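Home & Garden Help > Bedrooms and Bedding

Terry cover on a wooden bed keeps sliding off at the corner

Posted by Robichaud, 25 September 2019
Viewed 244 times

I have a low bed with a wooden frame in the spare room and I keep a big white terry layer over the mattress, the looped kind, like a bath towel but large enough for the whole bed. We get guests who come in from the pool and sit down in damp swimsuits, so I want something I can pull off and wash.

The trouble is the corner at the foot end. Every time anybody gets up, the terry creeps toward the middle and leaves a patch of mattress showing. I tried safety pins and they left small holes. I also tried tucking it all the way under, but the mattress is heavy and fits tightly in the frame, so that takes me 5 minutes a side and I skin my knuckles on the wood. Is there a better way? I don't want to buy a fitted one if I can help it, because I already have three of these.

Tredodness
Member, 21 posts

Buy a fitted one. They are cheap and you will stop thinking about it.

Numia
Regular contributor

You can keep the ones you have. I do a rental cottage with two beds like this and use flat terry on both.

First, check the size. If the terry only just reaches the edge of the mattress it will always creep, whatever you do. It should go over the side and hang a little past the wood. Mine shrank after a few hot washes and I had to move them to a smaller bed. Wash on warm and take them out of the dryer before they are bone dry.

Second, use sheet straps, the elastic ones with a clip at each end. You need one across each corner under the mattress. Put the clip on the hem where the fabric is double, and it won't pull loops. To get the strap under a tight mattress, lift the corner with one hand and push the strap through with a wooden spoon. Saves the knuckles.

Third, smooth it from the center out to the edges and do the foot corner last. I keep a white cloth for this and press along the edge with it, bunched up in my hand. It grips the loops better than a bare palm does.

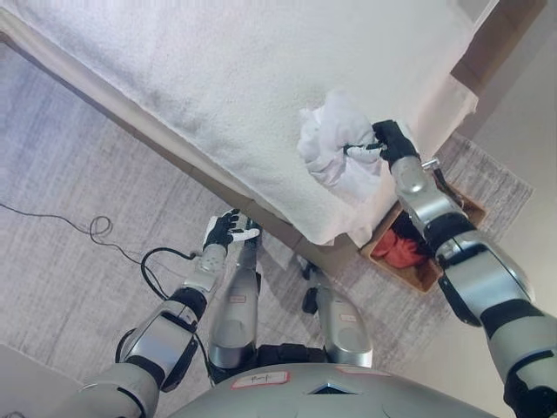
Use a white cloth on white terry if you're also wiping anything up. I once used a red one and got pink on a cover that never came out, and now colored cloths go in a box on the floor until the bed is finished. Same goes for anything new that hasn't been washed yet.

One more thing, if your frame has rough spots at the corners, sand them. Loops catch on a splinter and you get a long pull. Fine paper, a few strokes, wipe off the dust.

Robichaud

Thanks. I measured and two of the three are too short at the foot, so that explains a lot. I'll order straps for the long one. Do you clip before or after you put the top sheet on?

Numia

Before. The top sheet goes over everything and hides the clips.

Clusura
New member

I have the same problem with a sofa bed. A strip of rubber rug pad under the terry works okay, but it has to come out before washing. I forgot once and it left crumbs all through the machine.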